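Workshop tips: setting the tool point on a bench arm

Posted by Diane Morin, 14 August 2026

An arm that places parts well in one corner of the table and badly in the opposite corner usually has a wrong tool point. Check it before adjusting any taught position. Correcting individual positions on top of a bad tool point hides the error and makes the next correction larger.

These notes were written for the Olvera cell, which has one arm, a two-finger gripper and a flat table. Most of it applies to any similar setup.

Before starting

Cut the program speed to 8 percent and keep it there. Clean the finger pads with a dry cloth. Check the gripper mounting screws by hand with the correct key; a quarter turn of slack at the flange shows up as wander at the end of a long tool. If a screw is loose, take all of them out, clean the threads and refit them in a cross pattern.

Use a straight rod as the pointer. Roll it on a flat surface first and reject it if it wobbles. A long rod makes angular errors easier to see, but it also bends more easily, so set the grip force low and never touch the table with the arm moving down at speed. Reseat the rod if it shifts in the fingers and start over. Points taken before and after a shift can't be combined.

Taking the points

Fix a reference mark to the table and bring the rod tip to it from 7 different wrist angles. Four will give a result on most controllers, but the spread is poor. Change the angle on every approach, and include at least 2 with the wrist well rotated. Approach from above each time, and stop with a sheet of paper just able to slide under the tip.
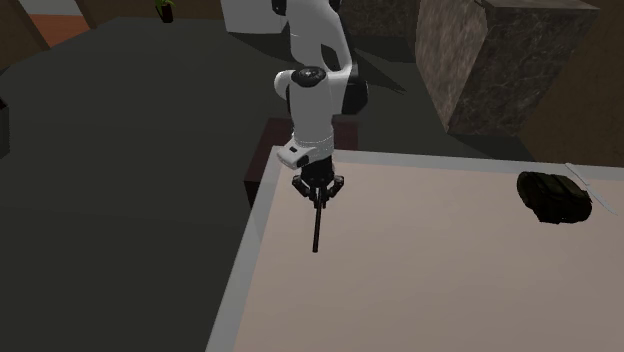 Save the result under a new tool number. Leave the old one in place until the new one has run a full shift. Then rotate the wrist about the tip and watch the gap to the mark. If the tip travels in a circle, the offset is wrong sideways. If it rises and falls as the wrist tilts, the length is wrong.

Checking the table plane

With the tool point saved, touch off near each corner of the table and write down the heights. Corners that disagree in a steady slope mean the base or the table has settled. Shim the table. Do not correct a slope in software unless the table is bolted down and can't be moved.

One odd corner is more often a chip or a bit of tape under the tip. Wipe it and repeat the reading.

Records

Keep the numbers in the cell log: tool number, offsets, corner heights, and the cycle count at the time of the check. Ours stood at 1,735 on the last entry. Recheck after any collision, after a gripper change, and every November when the heating comes back on and the floor moves slightly.

Pads for the Olvera gripper are stocked under Graltia in the parts cabinet. Replace them in pairs, then repeat the tool point check from the start.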